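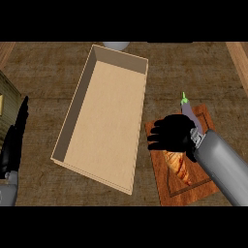

How do I stop my home-built arm from jerking when it starts and stops a move?

Slow the start and end of each move in the code, so the joint speeds up gently and eases off before it arrives. Then check the power supply can cope when all the motors pull at once.

Posted in: Home builds and shared workshops

More detail from me: it's a six-joint hobby arm bolted to a bench at the Ostel shared workshop. I'm using the Jara servo board and sending it plain positions, one after another, with a 500 ms gap. It gets where it's going but the whole bench shakes when it does! The shoulder is the worst by far. Budget is tiny but I've got plenty of evenings.

Brarkia

Oh, I love this problem, I spent most of October on it! You're sending the arm one big jump and the servos go flat out to get there. Chop each move into small steps instead. I use 19 steps for a short move and send them close together, with small changes at each end and bigger ones in the middle (look up "ease in, ease out", animators use the same trick and the maths is only a couple of lines). The first time I ran mine like that I laughed out loud, it looked like a completely different machine.

Then do the shoulder. Mine was carrying the full weight of everything past it, and a pair of ordinary springs from the elbow back to the base took most of that off. Fit them a bit loose to begin with – too tight and the arm wants to fly upwards when you switch off, so keep your face out of the way while you're trying them.

One more thing, write down your settings before you fiddle. My shoulder pulse values are 1,257 at rest and 2,165 at full reach and I lost them twice before I wrote them on the base in marker. Yours will be different, so don't copy those.

Do post how you get on, I want to hear about it!

Sestel

Agree with the steps. Check the power as well though. I ran mine off the same supply as the board and every time the shoulder moved the voltage dipped, the board reset itself and the arm twitched. Separate supply for the servos, join the grounds, fat wires. Sorted it in one evening.

Also is the base bolted through the bench or just screwed into the top? Screws work loose.

arm_on_a_bench

Had the same, bought better servos. Metal gears. Costs more but worth it.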